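Water Quality Instrumentation
Unit 5 handout: Continuous turbidity measurement
Prepared by Mercedes Quispe; revised in February with lab notes from Mingxuan Deng

5.1 What is measured

Turbidity is an optical property of a water sample. It describes how strongly suspended particles scatter light out of a straight path. It is not a direct measure of particle mass, and two samples with the same mass of solids per liter can give different readings if the particles differ in size, shape, or color. Fine clay scatters strongly for its mass. Coarse sand scatters weakly and settles before it can be read.

Results are given in nephelometric units. FNU is used for instruments with an infrared source, and NTU for instruments with a white light source. The two scales agree on a formazin standard. They may not agree on a natural sample, so the unit must always be recorded with the value.

5.2 Optical layout

The basic nephelometer has a light source, a measuring volume, and a detector set at 90 degrees to the incident beam. At low turbidity the detector signal rises almost linearly with particle concentration. At high turbidity, light scattered toward the detector is scattered again or absorbed on the way, and the signal flattens and finally falls. A single-detector instrument can then report a low value for very dirty water.

Ratio instruments add a second detector in the transmitted path. Dividing the scattered signal by the transmitted signal cancels most of the effect of lamp aging and part of the effect of dissolved color.
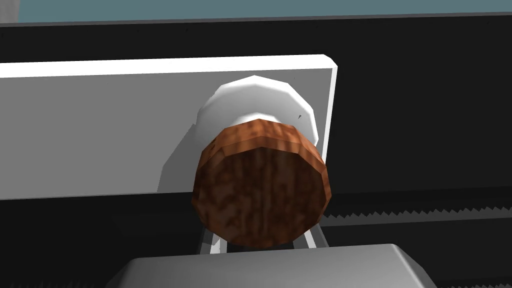 5.3 Choice of light source

Infrared sources near 860 nm are preferred for surface water. Dissolved organic matter absorbs very little at this wavelength, and the sensor can be used in brown water without a color correction. The disadvantage is reduced response to very small particles, which scatter short wavelengths more strongly.

White light sources respond better to fine particles but drift as the filament ages. They need a warm-up period before each calibration.

5.4 Calibration

Formazin is the primary standard. Stock suspension is diluted with filtered water to make the working points. Low standards are unstable and must be made fresh. Mix by slow inversion; shaking adds bubbles, which scatter light and raise the reading.

For the Grometti probe used in this course:

1. Rinse the probe head twice with filtered water.
2. Immerse in the zero standard and wait for the reading to settle.
3. Store the zero.
4. Immerse in the 156 FNU standard, clear of the vessel walls.
5. Store the slope.
6. Read the 839 FNU standard as a check. Do not adjust on this point.

If the check point reads low and the slope point reads correctly, suspect signal flattening as described in 5.2. If both read low, clean the window and repeat from step 1.

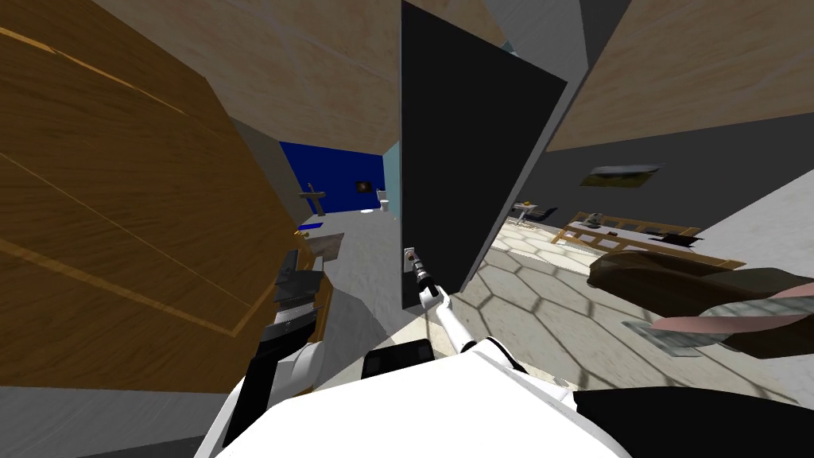

Ambient light is the most common source of error in shallow installations. Sunlight contains infrared, and a detector facing the surface will pick it up. Modulating the source and subtracting the dark-phase signal removes steady background light, but a detector driven into saturation cannot be corrected this way. The same applies in a flow cabinet: a door standing ajar, like the black one above, admits light to any unshielded cell behind it. Close the cabinet and wait one full averaging period before logging a value.

5.5 Fouling and bubbles

Biofilm on the window produces a slow upward drift, often mistaken for a seasonal trend. A mechanical wiper delays the drift but does not remove it. At the Narkville intake, the window is cleaned by hand every 12 days in summer, and the values before and after cleaning are both entered in the log. The difference between them is the fouling error. It may be distributed linearly over the interval if no storm event occurred.

Bubbles give short, sharp spikes. Install a debubbler ahead of a bypass cell and keep the cell under slight pressure. A median filter rejects isolated spikes better than a running mean.
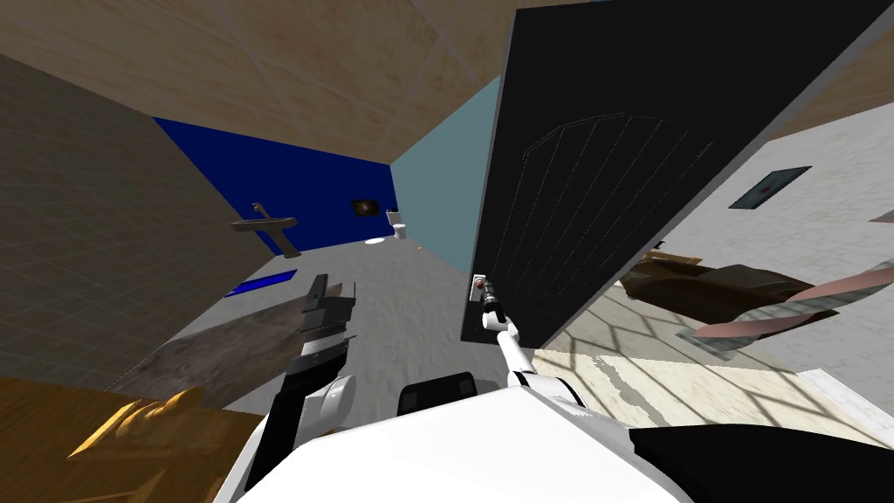
Fig. 5.3. Gripper closed on a door handle.

5.6 Relation to suspended solids

A site-specific curve is required. Collect grab samples over the full range of flow, filter and weigh them, and plot the mass concentration against the turbidity recorded at the same time. The Fundora reservoir data set used in the exercise shows two separate groups of points, one for spring runoff and one for late summer algae.

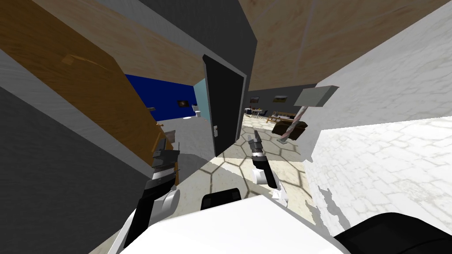
Fitting one line through both groups gives a good correlation coefficient and poor predictions in either season. Fit each group separately and state the dates over which each line applies. The Guo spreadsheet on the course page carries out both fits and plots the residuals.

Reading for the next unit: chapter 2 of the lab manual, sections on dissolved oxygen.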